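The basket goes down before anything else. At Luvetura, a small automation shop that builds training sets for kitchen and packing robots, every shift begins at one table, and every object on it has to be somewhere the operator can reach with both hands full.

The cell is called Prukar. It came together in May, and most of the work since then has been upkeep. An operator holds a gripper in each hand and moves things by hand: a metal cup to the edge of a wire basket, for instance, with the other jaws open and waiting. The white plates with dark dots give the software something to follow. If a plate is bent or loose, the recorded path drifts, and the whole run is thrown out.

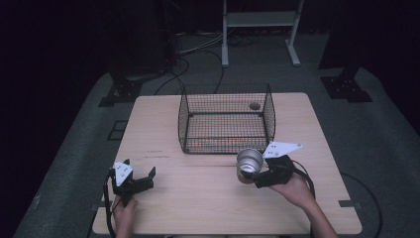 SHOP FLOOR

Setup takes 20 minutes on a good day. The operator checks both plates, opens and closes each set of jaws, and tugs lightly on the cables where they leave the grips. Cables are the most common repair. They get pulled at odd angles for hours, and the shop replaced 41 of them in its first season.

The jaws come next. Pads are swapped after 200 runs, sooner if the faces have worn uneven. Each gripper also carries its own camera, and the lens is wiped at every break.

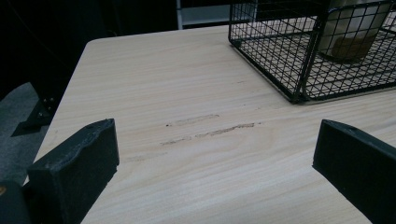
Then there is the tabletop. Smudges on pale wood show up clearly in the gripper's view, and the shop has gone back and forth over how often to clean them off. For now the table is wiped between sets, with a plain cloth and no polish.

Luvetura plans to open a second cell, Cultness, on Tue 28 August. It will use the same cables, and a longer table is on order.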